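When the Gripper Drops Your Pens: Tracking Down a Slipping Grasp

If you run a small sorting arm, you have probably lived through this one. Everything picks nicely all morning, and then after lunch the pens start sliding out of the fingers halfway to the tray. Ours did it for the better part of a week in June, and I blamed the wrong thing for most of that time, so I hope my wandering saves you some!

First, stop the cell properly. Press the stop button, wait for the arm to settle, and switch off power to the gripper before your hands go anywhere near the fingers. I know it is tempting to just reach in and grab a pen that has rolled under the wrist. Please don't. A gripper that has lost its object may still be trying to close, and it will happily close on you.

Next, have a good look at the inner faces of the fingers. Wipe them with a dry lint-free cloth, then with a little isopropyl alcohol, and let them dry. Scuffs on the outside are nothing to fret over, but a shiny patch on the inside, where the pen sits, is worth writing down in your log.

Now power up again and run a single slow pick with the lid of the work area closed. Use one pen, the same one each time, and pause the program once the fingers have closed.
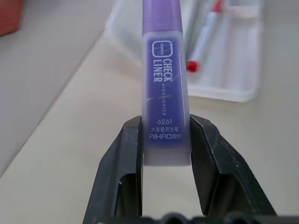 Yung-ching Lam
Workshop technician, Sesemus

I like the AIHAO highlighter for this test. It is held upright by its frosted cap, and a cap is a smooth thing to hold, so if your grip is weak you will find out quickly. Let the arm hold it for 15 seconds, then lift, then move to the tray at half speed. If the pen creeps downward during the hold, you have a force problem. If it only goes when the arm moves, look at your acceleration first.

In our case it crept. The closing force was set to 2000 on the controller's own scale, and somebody (all right, it was me) had saved that value while testing paper cups with the Cellus profile and never put it back. Our pens want 3000. Raise yours in small steps and check the cap for dents after each one – a cracked cap will jam the tray later on.

Once it holds, run 13 picks in a row without touching anything. If one slips, go back to the cloth and start over, dull as that is. Then save the profile under a new name, and write the name on the card by the controller so the next shift loads the right one.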